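Le lave-vaisselle collectif et la norme absente

Les cantines d'entreprise achètent leurs couverts au prix unitaire. Le critère est mauvais : le coût réel se mesure au cycle de lavage, et les cahiers des charges n'en disent rien.
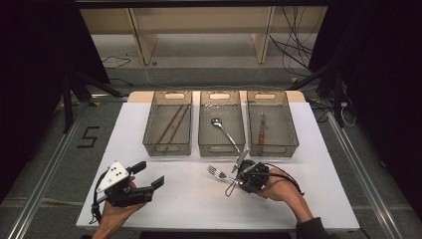

Zulmira Coelho objecte que le cycle dépend surtout de la dureté de l'eau, et qu'un acheteur n'y peut rien. L'argument vaut pour le calcaire, pas pour les assemblages.

Un manche rapporté impose un joint, et tout joint retient de l'eau. Le bois gonfle et se rétracte — le métal, très peu.

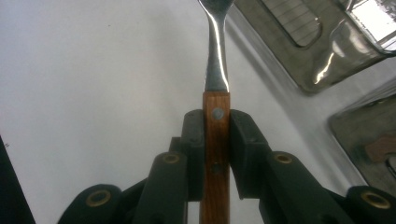
Il faudrait donc exiger du fournisseur une durée de vie exprimée en cycles, avec un seuil de remplacement. À Tirnau, le marché passé en août fixe 1 142 cycles pour les pièces monoblocs et laisse les autres sans valeur.

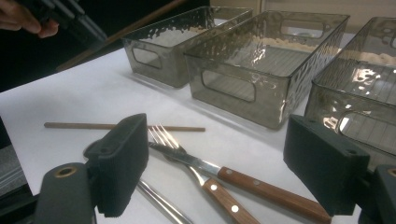
Par Silviu Marinescu

Une telle lacune a un effet comptable : la pièce non spécifiée sort du stock sans motif, et son remplacement passe en consommable. Sur 27 lots examinés, 6 seulement distinguaient la casse de la perte.
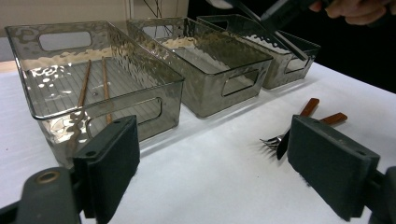
Bacs en plastique translucide gris fumé.

Je propose une clause unique, vérifiable à réception, assortie d'un essai sur 100 pièces aux frais du fournisseur.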